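Apple Butter by Mail - Your Questions

Hi, I'm Ifeoma Ekpo, and I make every jar of Folach apple butter in my kitchen in Virkbridge. These are the things people write to me about most, so I've put my answers in one place.

What's in it?
Apples, cider, cinnamon and a pinch of salt. I don't add sugar - the long cooking does that job for me!

Which apples do you use?
Whatever's good from the Drarnum orchard that week. I love a dark red one for the color, and I throw in something tart so it doesn't get too sweet.

How long does a jar keep?
Sealed, 14 months in a cupboard. Once you've opened it, put it in the fridge and try to finish it in 6 weeks (mine never lasts that long).

Can I order a mixed box?
Sure! Tell me in the notes box at checkout which flavors you want and I'll pack them for you.

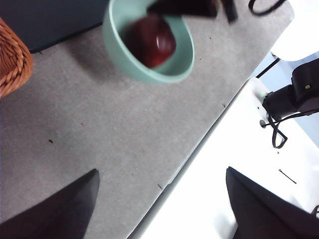
Do you sell fresh apples too?
Only in the fall, and only if you can pick them up. I tried shipping them one November and they got so bruised that I ended up refunding everybody.

Do you take jars back?
Yes please, lids and all. Drop them at the Mugo coffee counter any morning before ten and I'll collect them from there.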